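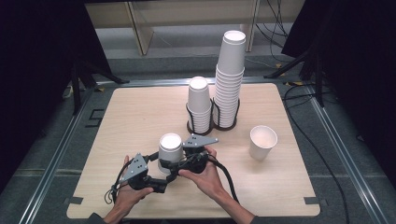
Siham Bouazza has run the night ferry kiosk at Pirunbridge for 13 years, and she has opinions about coffee. "Most of it is hot brown regret," she says, pouring me one.

She opened in October, in the rain, with 7 customers — "four of them lost." The Londance route doubled that. 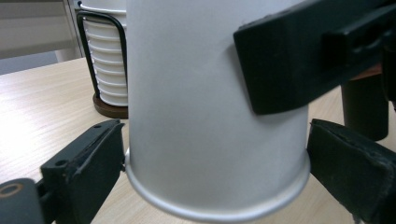 Does she ever plan to sell?

"Pereyra asks me every spring. I tell him 15 more years, and he goes home and sulks."

The last boat was late. She put the kettle back on.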